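4.2 Bag packing as a test of household readiness

Claims that two-arm systems are ready for household work rest mostly on tasks with rigid objects and fixed goals. Stacking cups or moving blocks between bins says little about chores in which the container itself changes shape. We therefore chose putting items into a soft bag as the second task family. The task is routine for an adult and needs no special skill, but it combines three problems that are usually studied apart: finding an opening whose outline varies, handling contents that differ in stiffness, and keeping the container upright while force is applied to it.

Each trial starts with the bag on the tabletop and the items placed by hand within reach of at least one arm. The operator does not adjust the bag once the trial has begun. A trial counts as a success if every requested item is inside the bag at the end and the bag is still standing. Items that rest across the rim are scored as failures, even where a person would accept the result. We collected 400 demonstrations by teleoperation and held back 8 object combinations for evaluation. The baseline policy is the Rurgate controller described in Section 3, trained without changes to its action space. A second policy, Judeo, uses the same data but predicts shorter action segments.

Over 300 evaluation trials, the baseline completed 173. Most failures fell into two groups. In the first, the gripper closed on the rim of the bag together with the item and pulled the bag over when it withdrew. In the second, a cloth item was released too early and stayed draped over the edge. Rigid items caused fewer problems, although long ones were often presented at an angle that the opening could not accept. Judeo reduced early releases but took longer per trial, and it did not reduce rim contact.

Camera placement affected these results more than we expected. A low view gives good information on the height and side walls of a bag but hides the opening, whereas a high view shows the opening and compresses the height (Figure 6). Policies trained on the low view alone approached the rim too low. Following a suggestion by Macarena Godoy, we repeated part of the evaluation with both views and found that rim contact became less frequent, though it remained the leading cause of failure. We do not consider the task solved at a level that would be useful in a home.

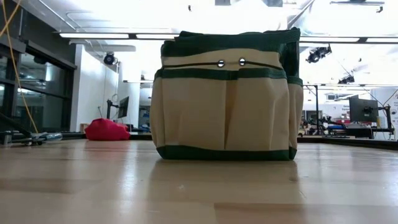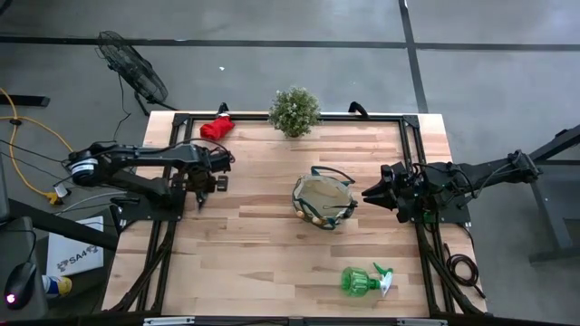
Figure 6. Low view with a canvas tool bag (first image) and high view of the two-arm table with an open, bag-like basket (second image).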